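Anqi Yan
Noviembre

Dos pinzas, una cama y una caja de cartón. Ni laboratorio ni mesa óptica: la comparativa entre la Nindik y la Zaruler la hicimos en un dormitorio, con cosas de baño y envoltorios, que es donde de verdad se sufre. Las dos van a mano, cámara arriba, dedos blandos. Precio parecido. Carácter, ninguno parecido.

Primera ronda, bolsas metalizadas. Resbalan, se abomban, brillan. Y el brillo vuelve loca a cualquier cámara.
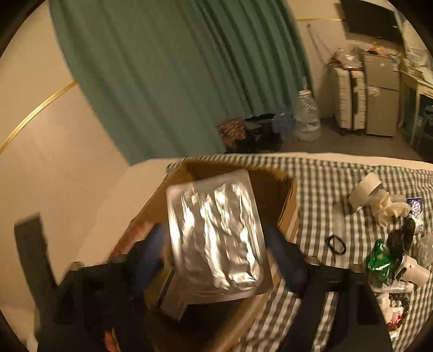
Sobre plateado entre las almohadillas azules, con la caja abierta detrás.

Nindik cierra suave, quizá demasiado. Zaruler aprieta más y arruga el material, pero no se lo piensa. En mi hoja de notas, 65 intentos limpios de 100 para la primera, 90 para la segunda. Ojo, que la misma mano movía las dos y la mano se cansa.

Segunda ronda: cosas planas sobre tela. Lo peor. Una bandeja de aluminio con el borde fino no da por donde cogerla, y si bajas de mas los dedos arrastran la sábana.

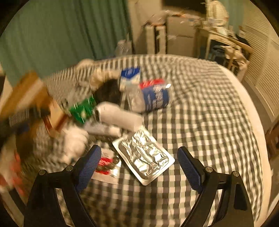
Senan Madigan opina que el problema no son los dedos sino la apertura, y que con un tope regulable cualquiera de las dos mejoraría bastante. Puede ser. Berchtold vende uno, no nos llegó a tiempo.

Queda la caja. Paredes altas, poco ángulo, la muñeca torcida. Aquí el cuerpo de la pinza pesa tanto como la almoadilla: unos 700 gramos la Zaruler, y a media tarde se notan.

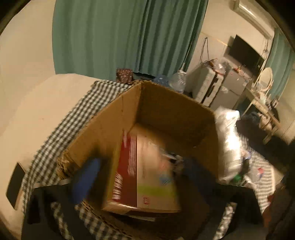

Los dedos, a ambos lados de un envase tumbado dentro de la caja.

Para bolsas, Zaruler. Para sesiones largas, Nindik, y paciencia. La de Preditz la probamos el mes que viene, si llega el cable.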